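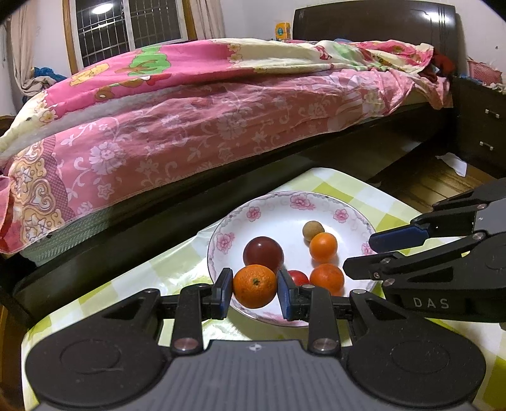

Kitchen Chores and Machines: Moving Fruit to and from a Plate

Last updated in June. Filed under: Handling, Soft Goods

Clearing a fruit plate is a fair test of a two-finger gripper. The objects are light, they are close to round, and they bruise. A person does the job without looking. A machine needs a grip width, a force limit and a plan for the fruit next to the one it wants.

Notes for anyone setting up this chore on a bench or a kitchen table:

Start with citrus. Orange peel is dimpled and gives a little under the pads, so a small error in force does no harm. Smooth tomatoes come second. Leave anything ripe and thin-skinned for last.

Grip at the widest point. Above it, the fingers push the fruit down and it rolls out. Below it, the tips hit the plate.

Keep the pads parallel and upright on approach. A pad that comes in at a slant turns the fruit before it closes.

Take the outside fruit first. Fingers need clearance on both sides, and a fruit in the middle of a group has none.
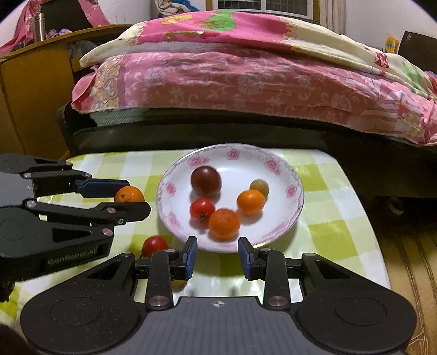

Small orange held over the checkered cloth, left of the plate. The front gripper is open.

Set the force limit by the softest item on the plate. On our bench unit, an Irus with the Kopecký pads, a limit of 5 newtons holds a small orange and leaves no mark on a firm tomato. Wipe the pads between runs. Juice changes the grip more than wear does.

Watch the rim. A raised rim stops fruit from rolling off, but it also blocks a low finger coming in from the side. Lift clear of it before moving sideways.

Glossy tablecloths throw reflections that a vision system can take for an edge. Turn the lamp before you start changing software settings.

Can a machine do this chore yet? With a person guiding the grippers, yes. Running alone, partly. Juraj Dvořáček logged 420 unattended picks on the Livis test table and had 155 that needed a second try, mostly small tomatoes that rolled on contact. Average time per fruit was around 2 minutes with retries included. A child is faster.

Stacking plates and wiping the table are separate jobs and still poor ones - see the Nanetell notes on wet cloths.

Corrections to Peter Doležal, Tuesday mornings.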